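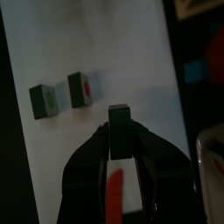 October 2021

The paper got rejected, so you lot get it instead.

Regular readers (hello, both) will remember that I spent the spring complaining about block placing. The task is dull to describe. Pick up a small block, put it down next to the other small blocks, don't knock anything over. My niece mastered it before she had teeth. Potelent, which is what I called my controller after a long evening with a list of unused domain names, has needed rather longer.

The idea was simple enough. Most of our failures came in the last bit of the move, when the held block gets near its neighbours and the arm is a little wrong about where everything is. The usual cure is a better camera calibration. I am bad at calibration and resent it, so I tried having the policy look only at the wrist view and predict a correction relative to the fingers. It never gets told where the table is. It has to work out that the block should go a bit left, then a bit less left, then down.

I trained it on 338 demonstrations, all done by me with a hand controller that gives you a sore thumb by lunchtime. I threw out the ones where I sneezed. Then I ran 200 test placements against Plamano, our old method, which uses the overhead camera and a great deal of optimism.

Plamano knocked over or shunted a neighbour in 35 of its 200. Potelent did it in 2. I ran the whole thing again with the blocks started in different spots, got much the same gap, and went home early for once.

Now the part the reviewers enjoyed. Reviewer two wanted to know what happens if the blocks are a different colour, and the answer is that it gets worse. Dark blocks between dark fingers are apparently what it likes, having seen nothing else. With pale wooden ones it drifts to the right and hovers there like someone waiting to be asked to dance. I had guessed it was following the edges of the shadows, so I moved the lamp, and it did drift differently, but so does everything when you move the lamp. I wouldn't hang a claim on it.

The coloured dots on the tops make no difference, by the way. They are for me, so I can tell the blocks apart in the recordings. I covered them up for one batch and Potelent carried on as before, while I lost track of which block was which and had to redo my notes.

Next job is mixing in other block colours and a second lamp, and seeing how few extra demonstrations I can get away with. My thumb has views on this. The code is in the Bortolotti folder on the group server, under a branch called "final", with the newer one called "final_b". Please use final_b. The gripper settings in the first one are wrong and it squeezes far too hard.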